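Neue Regeln für die Werkstattnutzung ab August

Wer die Gemeinschaftswerkstatt im Haus Nultier nutzt, hat den Aushang an der Treppe vermutlich schon gelesen. Für alle anderen fassen wir die Änderungen hier zusammen. Sie gelten ab August und betreffen vor allem die Buchung, die Lagerfächer und das Materialgeld.

Bisher wurden Plätze auf einer Papierliste neben der Tür eingetragen. Die Liste fällt weg. Gebucht wird künftig über den Kalender im Mitgliederbereich, und zwar höchstens 21 Tage im Voraus. Wer einen Platz nicht braucht, trägt sich bitte bis 18 Uhr am Vortag wieder aus. Nach drei verfallenen Buchungen ist das Konto für einen Monat gesperrt. Das klingt streng, aber im Frühjahr standen an manchen Abendterminen Plätze leer, während auf der Warteliste Namen standen.

Die Lagerfächer im Flur werden neu vergeben. Fächer ohne Namensschild räumen wir Ende August aus. Der Inhalt kommt in Kisten in den Keller und kann dort bis zum Herbst abgeholt werden. Lacke, Lösungsmittel und Akkus dürfen nicht mehr in den Fächern liegen, auch nicht in geschlossenen Behältern. Dafür gibt es den Metallschrank im Hof, den Schlüssel hat Su-chen Chien.

Beim Materialgeld haben wir lange überlegt. Im vergangenen Jahr wurden 3.624 Euro für Verbrauchsmaterial ausgegeben, also für Schleifpapier, Leim, Schrauben, Sägeblätter und Reinigungsmittel. In der Spendendose lagen am Jahresende über 1.000 Euro, den Rest hat der Verein getragen. Auf Dauer geht das nicht. Deshalb wird das Material ab August auf einem Zettel notiert und am Monatsende abgerechnet. Reste und Verschnitt bleiben kostenlos. Die Preisliste hängt am Materialregal — sie gilt zunächst bis Jahresende. 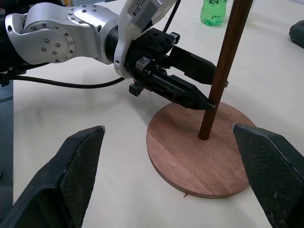
Noch offen ist die Frage der Absaugung. Angebote liegen von Pesska und Girkov vor, beide mit längerer Lieferzeit. Fung-ping Shih hat sich die Unterlagen angesehen und stellt sie beim nächsten Nutzertreffen vor. Bis dahin bleibt es dabei, dass grobe Schleifarbeiten nur im Hof gemacht werden, bei Regen unter dem Vordach.

Für das Treffen ist außerdem ein Punkt zum Lärm angemeldet. Die Nachbarn aus dem Hinterhaus haben darum gebeten, die Kreissäge nach 19 Uhr nicht mehr laufen zu lassen. Wer dazu etwas sagen möchte und nicht kommen kann, schreibt vorher kurz ans Büro.

Kontakt: Büro Haus Nultier, Erdgeschoss links | © Haus Nultier | Nach oben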